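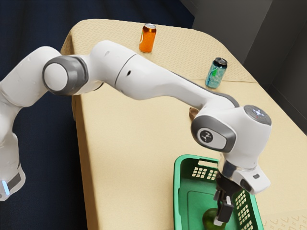

Speaker notes, Bekham meet-up, 21 Jul 2023

Morning all, thanks for having me. Say who I am, say I've got too many slides, get on with it.

So, Skorkik. It's our little project for gathering examples in simulation, and the whole thing lives or dies on how boring you're willing to be! We set up one table, a basket, a couple of cans, a bit of fruit, and then a person steers the arm through the job over and over. We've got 619 runs so far. We kept 296 of them. (Pause, let people wince.)

Why so few? Mostly hesitation. People stop and think with the gripper hanging in mid-air, and the model happily learns to stop and think as well. We had 47 runs from one afternoon where the arm just dithered over the basket, and I binned the lot.

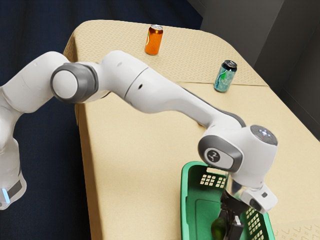 Slide 4: fingers down in the basket, right by the green fruit.

Talk about the basket here. The walls are a pain, you have to come in nearly straight from above or you clip the rim. I used to tell new operators exactly how to do it, and all their runs came out the same. Now I say very little and let them find their own way in, and I get a much better spread.

Mention Rarkholm! They tried our set with their own learner and wanted more variety in the starting positions, fair enough, we're working on it.

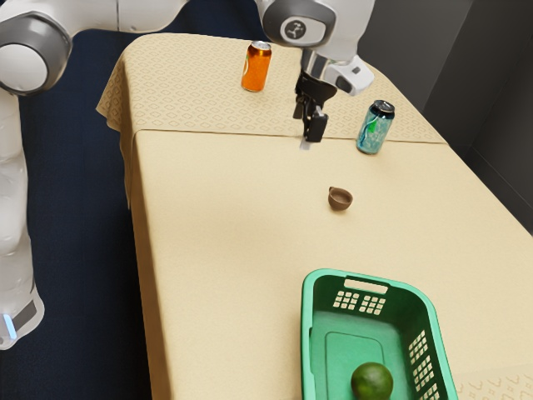 Starting positions, then. We shuffle things between runs, but shuffling by hand gets lazy and you end up with your favourite spots (mine is apparently the middle of the table). So the Sotomayor script picks for us, and we've promised ourselves almost 200 more runs that way before November.

Skip the loss curves if time's short. Ask who's tried labelling failures as well as good runs, I really want to hear about that one. Then questions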